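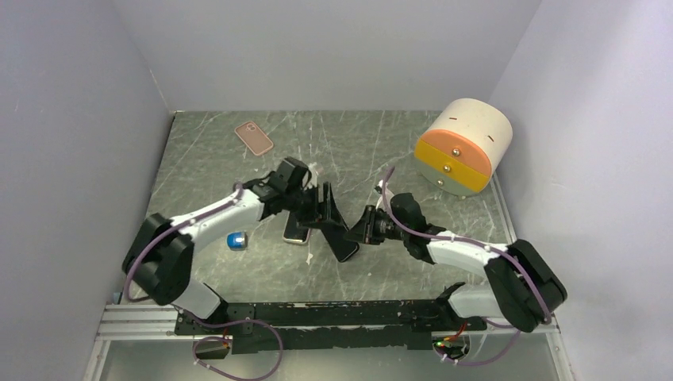
## Collecte des téléphones usagés, bassin de Losier : rapport d'avancement, septembre 2019

**Périmètre.** Le présent rapport couvre les points de dépôt ouverts dans les mairies annexes et les déchèteries du bassin de Losier. Le secteur Major fera l'objet d'un rapport séparé.

**Volumes.** 2 626 appareils ont été déposés depuis l'ouverture, dont 1 412 smartphones. Le reste se compose de téléphones à touches et de combinés fixes, ces derniers hors convention mais acceptés aux guichets. 341 smartphones ont été orientés vers le réemploi après contrôle de l'IMEI et effacement des données.
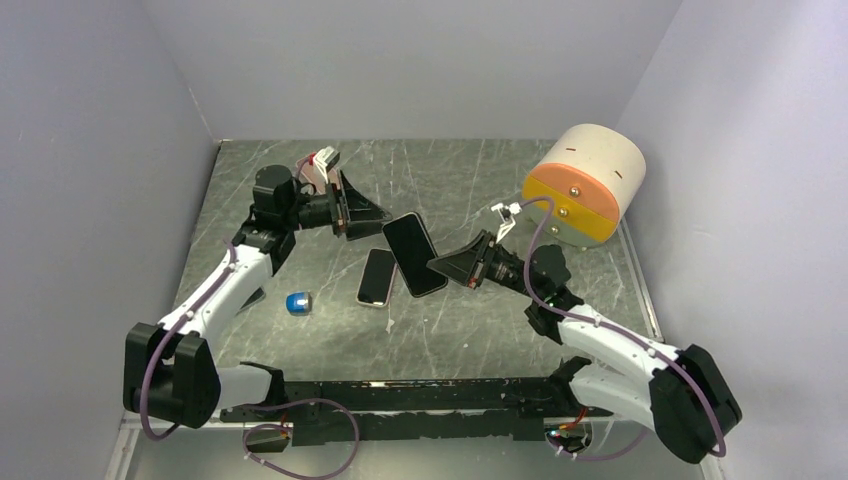 L'écart avec l'objectif de réemploi tient surtout aux comptes verrouillés : le déposant n'a pas dissocié l'appareil et le déblocage ultérieur est rarement possible. Une consigne figure désormais sur le bordereau de dépôt. 149 appareils restent en attente de réponse du déposant.

**Filière.** Les lots non réemployables sont remis à Rasilo contre bordereau de suivi. Les batteries gonflées partent à part, en fûts garnis de vermiculite. Deux enlèvements ont été reportés faute de fûts disponibles.

**Budget.** Les dépenses de transport dépassent la ligne prévue. Nous demandons à Nonenia d'autoriser un virement interne depuis la ligne communication, sans modification du montant total.

**Suite.** Relevé des points de dépôt de Major et transmission des bordereaux définitifs en novembre.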